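Home Magazine Features

Tirnthorpe waits on its ferry vote

Ministers flew home on 20th May with a joint statement and not much else. Two pages. The ferry link gets one line, the fishing quota none. Talks on both resume in August, or so the Hasetti government says.

In Tirnthorpe, 403 jobs hang on that line. The port had been promised 90 sailings a season, it has 19. 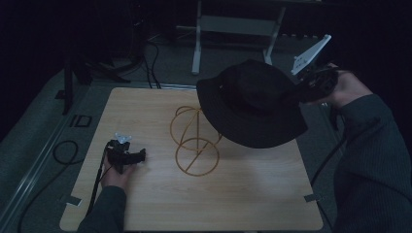 One reader in the harbour wrote in to say the town had heard all this before the last treaty, and got a new sign out of it.

Fair. The opposition wants the full text published, teh annexes too. A petition has 2,000 names on it already. No reply yet from the foreign ministry, we asked twice.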